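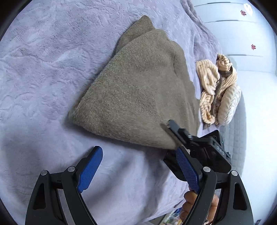 Chapter 4
Water and Minerals in the Brewhouse

Water makes up more than nine-tenths of the weight of most beers, and its mineral content affects every stage from mashing to packaging. A brewer who changes the source of the water changes the beer, even when the malt, hops and yeast stay the same. Minerals in water cannot be judged by eye, and their effects on a material are often indirect. Household laundry is a familiar case: a fine, fuzzy knit such as the folded olive sweater on the gray blanket needs more detergent in hard water than in soft, as calcium and magnesium ions combine with soap and take it out of use. In the mash the same two ions react with phosphates from the malt, and the result is a fall in pH.

This chapter covers the ions that matter most, the way a water report is read, and the methods used to adjust a supply. It assumes that the reader has worked through the treatment of malt enzymes in Chapter 3.

4.1 Hardness and Alkalinity

Hardness is the combined concentration of calcium and magnesium. Alkalinity is the capacity of water to neutralize acid, and in most public supplies it comes mainly from bicarbonate. The two values are often confused because both are commonly reported in milligrams per liter as calcium carbonate. They act in opposite directions. Calcium lowers mash pH, while bicarbonate raises it. A supply may be high in one and low in the other.

Consider the well at the Hernodside brewery, which is used in the worked problems at the end of the chapter. Its hardness is 303 mg/L as calcium carbonate and its alkalinity is 90 mg/L on the same basis. Pale malts can be mashed in this water with little acid. If the two figures were reversed, the same grain bill would give a mash pH well above the desired range.

4.2 Sulfate and Chloride

Sulfate and chloride have little effect on mash pH. Their influence is on flavor. Sulfate makes hop bitterness seem drier and sharper, and chloride gives an impression of fullness. Brewers often quote the ratio of the two, but the ratio has limited meaning when both concentrations are very low. The Hernodside well contains 27 mg/L of chloride. Additions of calcium chloride are calculated from this starting value in Section 4.5.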